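# Budgétiser une cellule à deux bras

*Fiche du carnet d'équipement de Skirnatstead, rubrique « Achats et planification »*

Une **cellule à deux bras** (on dit aussi poste bimanuel) réunit deux bras robotisés autour d'une même table, chacun avec sa pince. J'ai monté le budget de la nôtre au printemps, et je me suis trompé sur à peu près tout sauf le prix des bras ! J'ai donc réécrit la fiche avec ce que j'aurais aimé lire avant de signer.

## Les postes de dépense

Les bras, tout le monde y pense. Le fournisseur (Hajdu, pour nous) les chiffre à la paire, et comme le devis est joli et tient sur une page, on a vite envie de s'arrêter là. Sauf qu'il faut aussi compter :

- les pinces, presque toujours sur une ligne à part, et les doigts de rechange ;
- la table et les fixations au plancher ;
- les caméras, leurs supports et un éclairage correct ;
- le poste de calcul et le stockage des enregistrements ;
- la livraison, la mise en service, la formation.

Chez nous, la mise en service a mangé environ 278 heures, tous corps de métier confondus. Je n'en avais prévu aucune. Le transport depuis Custolstead figurait bien au devis, mais pas le déchargement, et un samedi matin devant une palette sans transpalette, ça apprend à relire les petites lignes.

## Choisir la tâche avant le matériel

C'est le conseil que je répète le plus : décidez d'abord de ce que la machine devra manipuler. La portée utile, l'ouverture des pinces, la forme des doigts, tout part de là. Pour le projet Provmont, nous avons retenu du rangement de petites fournitures, avec un boîtier à compartiments et des objets de bureau. Ça ne coûte presque rien en consommables, et ça demande pourtant une vraie précision au bout des doigts.

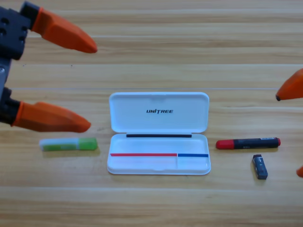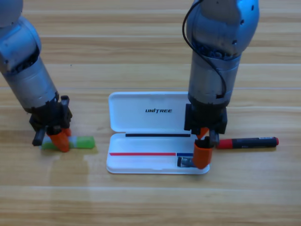
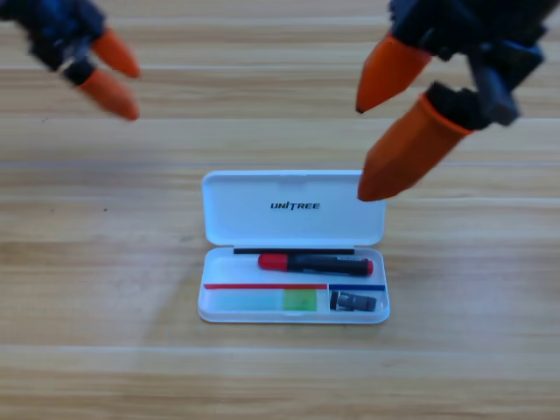
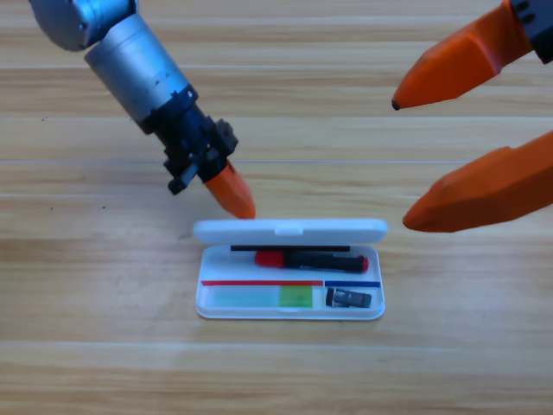 *Doigts orange et boîtier blanc ouvert, sur le plateau en bois.*

Carnet d'équipement, n° 3, p. 2

## Acheter, louer ou attendre

La location m'a longtemps tenté. Elle convient très bien à un essai court, quand on ne sait pas encore si la tâche est tenable, et elle évite d'immobiliser tout le budget d'un coup. Par contre, lisez bien qui paie les doigts usés et qui recalibre après un choc ! Sur le contrat qu'on m'a proposé, c'était nous dans les deux cas.

L'achat devient raisonnable dès qu'on a du travail pour plusieurs saisons. Je demande alors deux devis séparés, un pour le matériel et un pour le service : on compare beaucoup mieux, et on peut repousser une option sans rouvrir toute la négociation.

Quant à attendre la version suivante… je l'ai fait une fois, jusqu'en juin, et j'ai surtout perdu ma place dans la file de livraison.

## Pièces de rechange et entretien

Je range sous ce titre les doigts de pince, les câbles et la visserie. Les doigts sont ma première commande de réassort (prenez-les par jeux complets, la version à l'unité revient plus cher chez notre fournisseur). Prévoyez aussi un peu d'argent pour les objets manipulés, à garder en double, du même modèle. Changer de stylo ou de boîtier en cours de campagne oblige parfois à refaire des réglages, et ces heures-là finissent toujours sur la ligne « divers ».

**Voir aussi :** Pinces et doigts ; Éclairage de poste ; Contrats de location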